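Projektbericht: Essgewohnheiten in Wohngemeinschaften – wer isst wann mit wem?
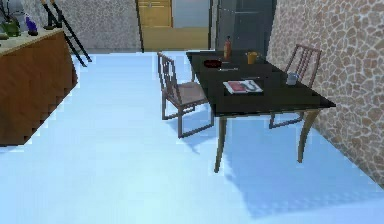

Abb. 1: Esstisch mit Stühlen (Computergrafik)

Vorgelegt von Ataberk Yalçınkaya
Seminar Empirische Methoden, Abgabe im Oktober

1. Ausgangsfrage

In der Literatur zur Alltagssoziologie gilt die gemeinsame Mahlzeit als wichtiger Ort des Zusammenlebens. Die meisten Arbeiten beziehen sich dabei auf Familien. Über Wohngemeinschaften von Studierenden ist weniger bekannt. Ich wollte deshalb wissen, wie oft Mitbewohner gemeinsam essen und wovon das abhängt. Meine Vermutung war, dass vor allem die Zahl der Bewohner eine Rolle spielt.

2. Vorgehen

Befragt wurden 8 Wohngemeinschaften in den Wohnanlagen Umavik und Irkeo. Alle Bewohner führten zwei Wochen lang ein Tagebuch, in das sie jede Mahlzeit mit Uhrzeit, Ort und anwesenden Personen eintrugen. Getränke und kleine Snacks wurden nicht erfasst. Insgesamt kamen 1099 Einträge zusammen. Davon waren 1043 auswertbar, bei den übrigen fehlte die Uhrzeit oder der Ort war nicht lesbar.

Nach der Tagebuchphase habe ich mit jeder WG ein kurzes Gespräch geführt. Der Leitfaden ist im Anhang abgedruckt. Die Gespräche wurden nicht aufgezeichnet, sondern mitgeschrieben.

3. Ergebnisse

Das Frühstück findet fast immer allein statt. Viele essen es im eigenen Zimmer oder auf dem Weg zur Hochschule. Mittags sind die meisten in der Mensa, oft mit Kommilitonen und selten mit Mitbewohnern. Gemeinsame Mahlzeiten in der Wohnung gibt es also fast nur abends.

Die Größe der WG erklärt die Unterschiede nur schlecht. Deutlicher ist der Zusammenhang mit dem Einkauf. Wo es eine gemeinsame Haushaltskasse gibt, wird öfter zusammen gekocht. In zwei Wohngemeinschaften im Umavik hat jeder ein eigenes Kühlschrankfach, dort kam ein gemeinsames Abendessen kaum vor. Eine WG im Irkeo hat einen festen Kochabend, der auch in der Prüfungszeit stattfindet.

In den Gesprächen wurde außerdem der Platz genannt. Wer in der Küche nur eine Arbeitsplatte und keinen richtigen Tisch hat, isst eher am Schreibtisch. Eine Befragte sagte dazu: „Wir würden schon zusammen essen, aber einer müsste immer stehen."

4. Einschränkungen

Die Stichprobe ist klein und nicht zufällig gezogen. Das Tagebuch kann das Verhalten selbst verändert haben – zwei Teilnehmer gaben an, in der Zeit häufiger gekocht zu haben als sonst. Bei einer weiteren Erhebung würde ich auch die Stundenpläne abfragen, um die Abende mit späten Veranstaltungen getrennt auszuwerten.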